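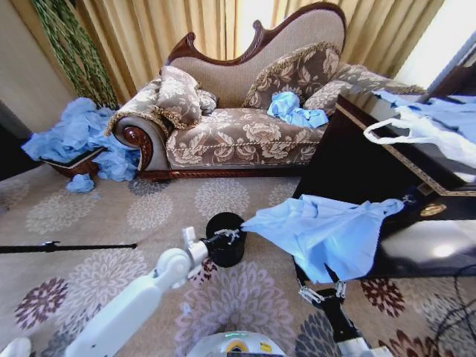
Zerrin Sezer says she has been waiting years for somebody in town to bring back the winter song evenings, and that she plans to be there early with a thermos and both her sisters.

She won't have long to wait! Nandano is delighted to announce that the Karakaya Song Evenings return in January, with over 25 singers, a good many of them first-timers, and old tunes that most of us only half remember from our grandmothers' kitchens.
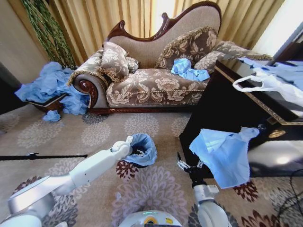

*Photo: Beril Değirmenci / Nandano*

Imad Darwish will lead the opening night, and tea will be poured from the moment the doors open.

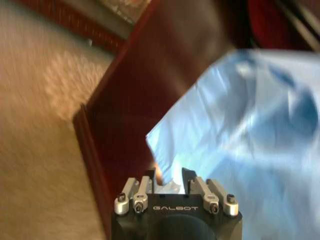 **Do I need to be able to sing?**

Come along and hum if you like, or just listen. Song sheets are free at the door.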